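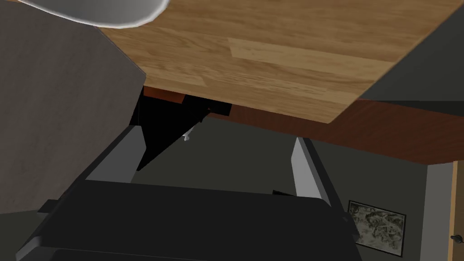 Gripper view from the simulator, with the table overhead and the door off to the right.

I took Tuesday off work and drove out to Pirkesden for the open day at the Weline robotics workshop. The flyer said ten o'clock, the doors opened closer to half past, and the parking was on grass. Bring boots if you go to the next one.

I had signed up for the afternoon demonstration, so I had the morning to wander. The front half of the building is mostly benches and two arms behind clear guards, stacking and unstacking plastic tubs. It was fine, but I have seen that sort of thing at trade shows. The back room was what I came for. They have been running their household tasks in simulation before any of it goes near a real arm, and visitors were allowed to sit in on a session.

The simulation software is called Lovodex. It draws a room and a robot in it, and you watch from whatever viewpoint you pick. The presenter kept one screen on the wide view and the other on the gripper view, which looks out past the fingers. I found the gripper view hard going at first. You lose track of which way is up, and one grey finger takes up a good part of the picture. In the still at the top of this post you are looking at the tabletop from underneath and at an angle, with the dark red-brown apron running along below it. It took me a few minutes before I could read that without checking the other screen.

The rooms are more furnished than I expected. There is a framed picture on the wall, something like a topographic map, and a door with a small dark knob. I asked why they bother with wall art. The answer was that a bare grey box makes for a robot that only copes with bare grey boxes, so they change the colours and move things about between runs. The wood grain on the table is one of the things that gets swapped.

The session went for 100 runs of the same task, which was to approach the table, pick up a dish and set it down again nearer the middle. They sped most of it up. At normal speed each attempt takes nearly 4 minutes and there is a lot of waiting. The total for that task, on the counter in the corner of the screen, stood at 1,898 when we left the room.

Failures were shown along with everything else, and I appreciated that. A few times the arm came in too low and ended up under the edge of the table. The presenter would stop the run, swing the view around and talk through where the approach had gone off, then start the next one. A man behind me wanted to know if the table could be damaged. It can't, it's a drawing of a table.

After the session we could have a turn ourselves with the hand controller, a thing called the Pagano that looks like a bicycle grip with a trigger. I got 6 tries. I knocked the dish on the first three, missed it completely on the next two, and picked it up on the last one but dropped it again before I got to the middle. The lag is slight but you do feel it - I kept overcorrecting.

Lunch was a sausage sizzle out the side door, cash only. The coffee van had packed up by two.

They are planning another open day in May and the back room sessions will need booking again. There is a sheet at the front counter. I put my name down for the evening one, which is supposed to be a smaller group with longer on the controller.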